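Hornbridge harness set - README

Two-arm recordings of a wiring job, for anyone asking if shop-floor chores can be handed over yet.

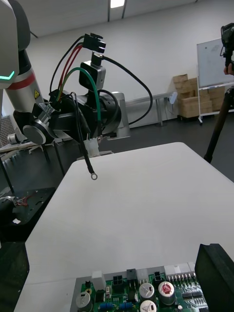
Wrist view. Harness in the gripper, board on the table, ring terminal hanging free.

Last touched in August. Written fast, fix what you find. Questions to Eskil Lie, or Maj-Britt Tveit for anything about labels.

What's in it

278 episodes. One task family: pick up a small wire harness, bring it to a circuit board, push the right connector into the right socket, let go, back off. Two arms, one table. Each episode has wrist video from both arms, joint positions, gripper opening, and a plain text label written by a person.

142 of the episodes are marked complete. Means connector seated, harness released, nothing pulled off the board. The rest are marked partial or failed. Please don't throw the failed ones away before you've looked at them, they are most of the value.

Why this job

Gremholm make control boxes and still plug every harness by hand. They asked a simple question - can a machine do this bit yet. Our short answer is no, not at a pace anyone would pay for. Longer answer is in the episodes.

Rigid parts are fine. Picking up a board, putting it in a tray, all that was working on the first Monday. Wires are the trouble. A harness has no fixed shape. You grip it in one place and the other end swings somewhere else. The ring terminals are worst, they hang off on their own wire and catch on things. An experienced person at Gremholm tucks the loose end under a little finger without thinking about it. No little finger on a two-jaw gripper.

Same thing at home by the way. Charging cables, shoelaces, the drawstring in a pair of joggers. Temo (our laundry set, seperate repo) has the same failure pattern with sleeves. If you are only interested in housework, the harness set is still worth a look for the loose-end behaviour.

Folder layout

episodes/ - one folder per episode, numbered
labels/ - text labels, one file per episode, same number
splits/ - train and test lists
notes/ - Maj-Britt's labelling notes, read these first
tools/ - loader and a viewer, both rough

Video is 30 frames a second. Joint data is faster and has its own clock, the loader lines them up. If you write your own loader check the offset, it is not zero and it's not the same for every episode.

Labels

complete - seated and released
partial - connector at the socket, not pushed home
failed - dropped, wrong socket, or stopped by operator
unsure - labeller could not tell from video

Unsure is there on purpose. From the wrist you often can't see whether a connector has clicked, the gripper is in the way. Where Maj-Britt had the board in her hand afterwards she went by the board. Where she didn't, unsure. Don't fold these into partial.

The three labelers disagreed mostly on partial against failed. Both opinions are kept in the label file, second one after the slash.

How it was run

Operator driving both arms for most of it. The folder list in splits/auto.txt is the part where the trained policy ran alone. Keep the two apart in any numbers you report. We have already seen one slide deck that didn't, and the success figure on it was nonsense.

Time limit was 3 minutes per attempt. A person does it in a few seconds. Worth remembering before getting excited.

Isaksson grip pads from the second batch of episodes on. Softer, hold a connector body better, worse on single wires because the wire sinks in and then drags along on release. Batch number is in the episode header.

Known problems

- Clock drift in some of the longer episodes. Loader warns, doesn't fix.
- Lighting not controlled. Ceiling lights and whatever the day was doing.
- People and gear move about in the background. Don't train anything that leans on the background staying put.
- One table, one room. A policy that works on this and nowhere else has not learnt much.
- A few labels say "left" meaning the operator's left and a few mean the robot's. Being sorted.
- No force data. We know. Wrist sensor logging was broken for half the run so we dropped the lot.

Good for

Grasping and re-grasping of soft linked parts. Judging when to stop. Spotting a snag early. Comparing operator and policy on the same job.

Not good for

Claims about replacing anyone. Cycle time estimates. Anything to do with electrical safety - boards were never powered during recording, and a seated connector in the labels does not mean a good connection.

To do

- left/right labels
- proper test split by batch, current one is random and too easy
- second harness type, longer, with a clip. Eskil has the parts
- put the viewer somewhere it doesn't need four installs to run

Using it

Fine for research and teaching. Name the set as Hornbridge harness and say which batch you used. If you find a bad label send the episode number and what you think it should be, no need for a form.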